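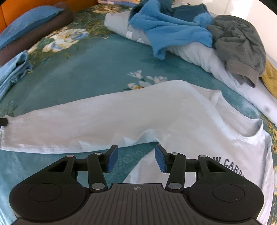
Washing and Drying Printed Cotton Shirts

Screen prints fail at the bond between ink and fabric. Heat and rubbing do most of the damage, and both can be kept low with an ordinary home machine.

Before the wash

Turn the shirt inside out and pull the sleeves fully through. Close zippers on anything going in the same load. Treat collar marks with a little liquid detergent and leave for 3 minutes. Keep stain remover off the print — solvents soften the ink.

Washing

Cold water, gentle cycle, drum no more than half full. Skip fabric softener. It leaves a film that dulls dark lettering and makes white cotton less absorbent. Chlorine bleach should be kept away from any printed area; oxygen bleach is acceptable on white cotton if the care label permits it. In hard water areas, use the detergent dose given on the box for hard water.

Drying

Take the shirt out when the cycle ends. Hold it by the shoulder seams, shake it twice, and lay it on a flat surface. Straighten the side seams by hand and work outward from the collar. Do not pull on the print itself.

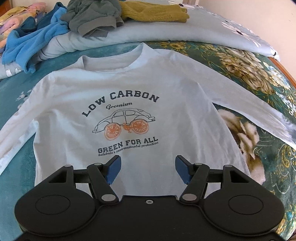
Long-sleeve shirt laid flat, collar away from you and chest print facing up.

Hang by the hem, with the pegs at the side seams. A tumble dryer on low is a fair second choice. Remove the shirt slightly damp and finish it on a rack.

Ironing

Iron inside out on medium, with a thin cotton cloth under the print. Never put the iron directly on the ink. If a print has become tacky, let it cool completely before folding.

Storage

Fold with the print on the outside, or place a sheet of plain paper over it. Stack no more than 8 shirts per pile.

Page notes: Manuela Caputo. Ironing section revised in September.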